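Gray metal case, drive cage cables driving me nuts – re-route or leave it?

stendora_attic
Posted 8/21/23

Finally got the side off the old tower again. Gray metal chassis, green board, the drive area with the blue strip on the caddy. I've been putting off sorting out the inside of this thing for ages and I'd like some opinions before I start pulling stuff out.

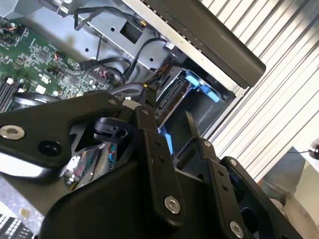
Tarmo Venckus: Before you touch a single cable, what are you planning to do with the machine afterward? If it's going to sit under a desk and serve up files, I'd leave every bit of it alone. If you're swapping drives in and out every month then sure, spend an afternoon on it.

stendora_attic
Fair question. It's the house file box. Family pictures, scanned paperwork, my wife's choir recordings, and 2 drives' worth of stuff I can't bring myself to delete. I go in there maybe a couple times a year, and every time I do I end up with a power lead in my way and a scraped knuckle. I paid 77 bucks for the whole tower at a surplus sale so I'm not precious about it, but I'd like to be able to slide a caddy out without moving three other things first.

kofi_a
I had one with that same style of caddy (mine was a Teltska, office leftover) and the trick for me was to do the power leads first and the data cables second. Everybody does it the other way because data cables are the ugly ones. But power leads are stiffer and they decide where everything else can go. Get those lying flat against the metal and the data cables kind of find their own place.

Also take the caddies out before you start. All of them. Label them top to bottom with masking tape and a marker. I skipped that once and it took me a whole evening to work out which drive was which.

nurhan.oral
Seconding the tape. I put a number on the caddy AND on the end of the cable that goes to it. Costs nothing.

Piret R
I'm going to disagree with Kofi on the order, sorry! Power first is fine if you have a roomy case. In a tight one I'd do data first because those connectors are the ones that snap. I have broken exactly one drive connector in my life and it was from shoving a fat power bundle behind it and bending the plug sideways. Plastic tongue came right off. Drive was fine, connector was garbage, and I got to learn about replacement boards, which I did not want to learn about.

kofi_a
Piret, that's a bundle problem, you're not supposed to stuff the whole bundle behind the drives in the first place. Run it down the side of the cage.

Piret R
There isn't always a side! Some of these old office cases have the cage practically up against the power supply. OP would have to say.

stendora_attic
There's a gap but it's not generous. I can get two fingers in there, not my hand.

Tarmo Venckus
Two fingers is plenty. Use the flat straps, the fabric hook and loop kind. Please don't use zip ties. I know they look neat but the first time you need to change something you're in there with side cutters next to a bunch of wires you can't see properly.

old_ostach_guy
I use zip ties. Have used zip ties since forever. Leave them a little loose and snip the head, not the loop. Never nicked a wire. People act like a pair of cutters is a chainsaw.

Tarmo Venckus
You've never nicked one. I have, and it was a fan wire, and I didn't notice until the thing started shutting itself off in the afternoons. Took me a week to find.

old_ostach_guy
Sounds like a you thing lol

nurhan.oral
Boys.

Anyway, OP, while it's open: do the dust. Before the cables, not after. I take the tower out on the back step, hold the fan blades still with a finger and go over it with a soft brush and a can of air, short bursts. Don't let the fan spin up from the air, it isn't good for the bearings. And don't use the household vacuum right up against the board. I know people do it. I used to do it.

sigita_u
Long time reader, finally made an account for this thread because I did this exact job on my mother's computer last November! Some things I wish I'd known:

The memory latches. If you take the memory out to clean (you may not need to), push both latches all the way open before you lift anything. And when you put the sticks back, press until the latches close by themselves. I pushed the latch shut with my thumb and thought it was in. It wasn't in. The machine beeped at me and I nearly cried.

The other thing is the little thin wires that go to the pins on the board, the ones for the power button and the front lights and so on. Take a picture of them with your phone before you go anywhere near them. They all look the same once they're off and the printing on the board is tiny. I had mine off by one pin and the power button did nothing, and I was convinced I'd killed the whole computer – my mother was standing right behind me asking if it was supposed to take this long.

kofi_a
Ha, welcome! And yes to the phone picture. Take five, from different angles, with a flashlight. You'll want the one you didn't take.

stendora_attic
Sigita that is very useful, thank you. I wasn't going to pull the memory but now I'm wondering if I should. It's been in there as long as I've owned the thing.

Tarmo Venckus
No. Leave it. If it works, leave it.

Piret R
Agree with Tarmo for once. There's no prize for taking out parts that are working.

sigita_u
Yes, I only took ours out because it was crashing. Leave yours.

benitez_fan_77
Not to be that person, but has OP backed anything up? You said family pictures and scanned papers and the choir stuff. You're about to go yanking on the leads of the drives that hold all that. I don't care how careful you are, make a copy first.

stendora_attic
...partly? The paperwork is copied. The pictures are copied up to a point. The choir recordings are not, because they're huge.

benitez_fan_77
Then you have a job to do before the cable job. Buy an external drive, plug it in, let it run overnight. I'm not trying to be mean about it. My brother-in-law lost 2000 photos, the kids from babies up to first grade, because a drive that had been running nonstop for years got powered down for a cleanup and never came back up. He didn't bump it or drop it or anything. It just didn't spin up again.

nurhan.oral
This. Old drives that have been running forever sometimes don't like being turned off. I'd copy first too.

old_ostach_guy
I've turned drives off and on probably 1000 times, they're fine.

benitez_fan_77
Good for you! I'd still copy first.

kofi_a
I'm with Benitez on this one. The cable stuff can wait a week, it isn't going anywhere.

stendora_attic
OK, OK. You've convinced me. I'll pick up an external and do the choir recordings first, since my wife would have my head, and then the rest of the pictures. Side goes back on in the meantime.

Question while I'm at it though. Once the copies are done, is it worth getting shorter data cables? Half of the mess is that the ones I have are way longer than they need to be and they loop around in front of the cage.

Piret R
YES. Best few dollars you can spend. Measure with a piece of string, from the plug on the board to the plug on the drive, following the path you really want the cable to take and not the straight line. Then go one size up. And look at whether you need straight or right-angle ends. Right-angle ends are lovely until you buy the ones that point the wrong way and bump into the caddy below. Ask me how I know.

Tarmo Venckus
Get the ones with the little metal clip on the plug too. The plain ones work loose when you slide things in and out.

kofi_a
And don't pull the clip kind without pressing the clip. You'd be amazed.

sigita_u
I've done that.

kofi_a
We all have.

old_ostach_guy
Long cables are fine if you fold them and strap them. You're all spending this man's money for him. He paid 77 for the computer!

Piret R
They're cables, not a kitchen remodel.

stendora_attic
Haha. I'll measure with string and see what it comes to. If it's cheap I'll do it, otherwise I'll fold and strap. With the fabric straps, sorry Ostach.

old_ostach_guy
Your loss

nurhan.oral
One more small thing. When you have the caddies out, wipe the rails they slide on. Dry cloth, no spray. Mine used to stick halfway and I'd been blaming the cables for it the whole time, and it was a line of gray fluff packed into the back of the rail. Slides like a drawer now.

stendora_attic
Ooh, mine stick too. The second one down especially, I have to wiggle it. Will check that.

Tarmo Venckus
Could be a screw head standing proud on the drive. Some caddies want the flat-head screws and people put whatever's in the jar. Check both.

stendora_attic
It was definitely whatever was in the jar. I remember the jar.

benitez_fan_77
Let us know when the copy's finished, and post again when you open it up. And copy the choir FIRST.

stendora_attic
Will do. Drive's ordered, should be here by the weekend.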